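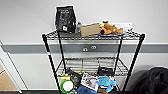

To: Grallico discussion list
From: Myung-ja Yeom, Stonum
Date: October 11, 2023
Subject: Re: Results on cluttered wire shelving

Dear colleagues,

Thank you for the questions sent in reply to our August summary. I answer the main one here, as several members raised it in similar terms.

> In the August summary you report that the Clerance method
> does worse on open wire shelves than on solid ones, even when
> the objects are the same. Is the trouble in finding the
> objects, or in judging what they rest on? We use wire
> racks in our own laboratory and would like to know before
> we repeat the test.
>
> With regards,
> Pyo group

The trouble lies mainly in judging the support. Clerance first estimates the surface beneath each object and then plans a grasp from above or from the front. A wire grid gives a broken surface. The wall shows through it, and so does anything stored on the level below. In our trials the method sometimes placed the shelf too low, at the height of the next visible object.

Soft goods add to this. Folded cloth with stripes, seen through the wires, produces edges that run close to the edges of the grid itself, and the two are easily merged. Plush toys are found reliably but their outline is a poor guide to where they may be held. Glossy bags and pouches remain the weakest class for depth.

We collected 2,391 grasp attempts on wire shelving. Of these, 209 were stopped before contact because the estimated support height changed between two successive views. We count these stops as failures in the reported results, although some groups leave them out. Members comparing figures should check which rule has been used.

The revised version fits one plane to each shelf from 7 head positions and holds it fixed while objects are removed. It does not yet handle a crowded lower level well, where the upper shelf hides the rear of the pile and items lean on one another. For that case we still advise working from the front - and taking a new view after every removal.

The revised settings will be sent to this list once they have been checked by a second site. Groups willing to act as that site are asked to write to me directly.

Yours sincerely,
Myung-ja Yeom
Stonum

Reading time: 2 minutes
This archive uses cookies to remember your display settings. Accept | Decline
Contact the list owner | Copyright Grallico | Back to top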